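4.2 Comparaison des deux jeux de doigts

Venons-en à la partie qui nous a le plus occupés, et que je raconte un peu plus librement que le reste de l'article parce que les chiffres seuls n'en disent pas grand-chose. Nous voulions savoir si les doigts souples Rosov, montés sur une pince tenue à la main, donnaient de meilleures démonstrations que les doigts Mogensen que nous utilisions depuis octobre. Les premiers essais, faits sur des cubes de mousse, ne départageaient rien du tout : tout passait, avec n'importe quels doigts ! Nous avons donc changé d'objets et pris des choses banales – des boîtes plates, des gobelets, du carton – qui glissent, qui pivotent et qui obligent l'opérateur à se reprendre.

Le protocole est simple. Deux pinces travaillent ensemble, chacune avec sa caméra, et le contrôleur Gomside synchronise les flux. Nous avons enregistré 1323 prises, dont 64 ont été écartées à la main (horloge décalée, marqueur perdu trop longtemps, ou opérateur qui change d'avis au milieu du geste). Je précise que je n'ai pas écarté les prises ratées : un objet lâché est une information, et j'aurais trouvé dommage de m'en priver.
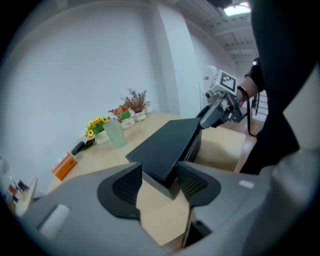

Ce qui m'a surpris, c'est à quel point l'épaisseur de l'objet compte peu par rapport à son inclinaison. Avec les doigts Mogensen, dès qu'une boîte plate penche un peu, le contact se réduit à une arête et l'opérateur serre plus fort, par réflexe. Avec les Rosov, la face texturée s'adapte et on serre moins. Je le sentais déjà dans le poignet avant de regarder les courbes d'ouverture, et les courbes m'ont donné raison (pour une fois).

Figure 3. Objet plat et noir tenu entre les deux doigts, au-dessus d'une boîte en carton. Vue de la caméra embarquée sur la pince au premier plan.

Reste la question du suivi. Chaque pince est localisée par un cube à marqueurs, et le logiciel Rilwood fusionne cette estimation avec celle de la caméra. Sur le papier, c'est confortable. En pratique, j'ai passé des soirées entières à chercher pourquoi une trajectoire faisait un petit saut juste au moment de la prise, c'est-à-dire exactement là où on voudrait qu'elle soit propre. Le coupable était presque toujours l'occultation : un avant-bras, une manche, l'autre pince. Nous avons fini par interpoler les trous de moins de 100 ms et par rejeter le reste du segment sans chercher à le sauver. C'est brutal, mais les politiques apprises ensuite s'en portent mieux.

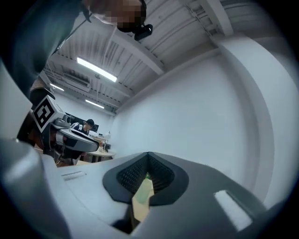 Le choix de l'objectif nous a valu de longues discussions. J'étais plutôt partisan d'un champ modéré, qui déforme moins et simplifie l'étalonnage ; le reste de l'équipe tenait au très grand angle, et je me suis rangé à son avis. Une seule vue prise depuis la pince peut contenir à la fois les deux doigts, la seconde pince avec le cube blanc près d'elle, une bonne part du plafond et même ses luminaires allumés. Pour la localisation visuelle, un plafond nervuré et traversé de poutres est une aubaine : il ne bouge pas et il offre des lignes franches, là où un grand mur blanc n'offre presque rien. Le prix à payer, c'est que l'objet à saisir n'occupe que peu de pixels, souvent dans l'intervalle entre les doigts, et que les lampes font varier l'exposition dès qu'on tourne le poignet. Nous avons fixé le temps de pose et accepté des images un peu sombres sur les bords.

Côté apprentissage, les deux jeux de doigts ont servi à entraîner la même politique, avec le même réseau et 3000 itérations dans chaque cas. Je ne veux pas survendre le résultat. L'avantage des Rosov est net sur les objets plats, faible sur les gobelets, et il disparaît sur le carton épais, que n'importe quelle pince attrape sans difficulté. Il y a aussi un effet d'apprentissage de l'opérateur que nous n'avons pas su isoler : les sessions Rosov sont venues en second, et tout le monde avait pris la main. J'aurais dû alterner l'ordre dès le départ, je le reconnais volontiers, et c'est ce que nous ferons pour la prochaine campagne.

Dernier point, plus terre à terre : les câbles. Un câble qui forme une boucle trop courte tire sur la pince en rotation et fausse le geste sans qu'on s'en rende compte. Nous les avons rallongés après la première série, et les prises antérieures portent une étiquette distincte dans le jeu de données. La section 4.3 reprend l'analyse sans elles.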